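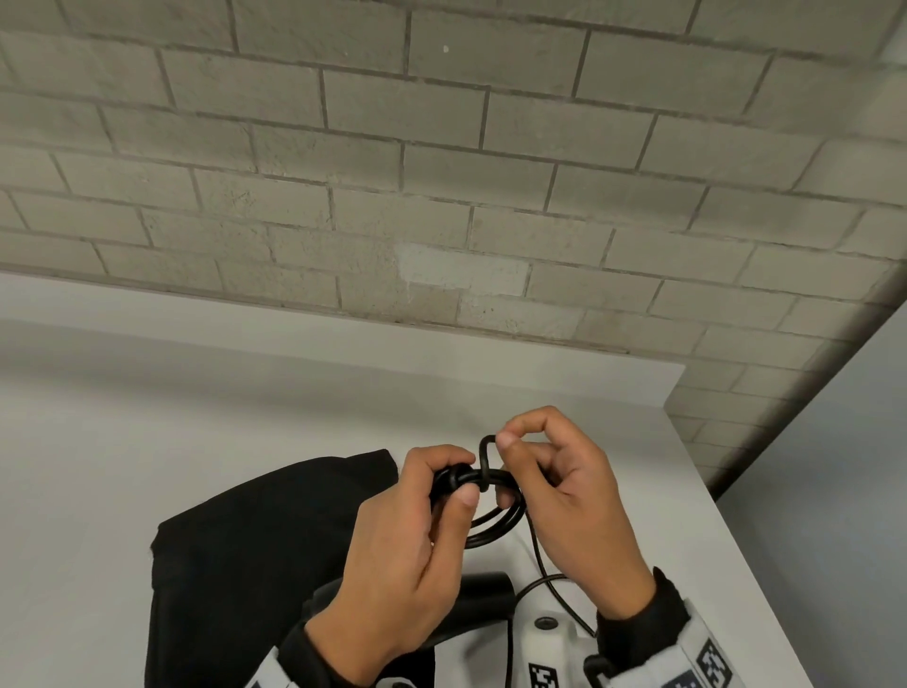 Does an automatic cable winder reduce the number of people needed at a packing bench? At our site it has changed what they do, and the headcount has stayed the same.

Clalari supplied the Tannous bench winder to the Plumden returns depot for a trial ending in January 2022. The unit handles straight, undamaged leads well and completed 200 in a shift without a stoppage. Thin cables with a molded plug at each end are still coiled and wrapped by hand, as the winder tends to pull the last loop too tight.

Staff on the bench now spend more of the day on inspection and sorting. Several reported less soreness in the thumbs; others found the new pace tiring – the feed does not wait. Training took about four hours per person, and the manual is poor on clearing jams.

The depot recommends purchase for mixed returns work, provided that one hand station is kept open and staff rotate between the two.

Rating: good, with reservations.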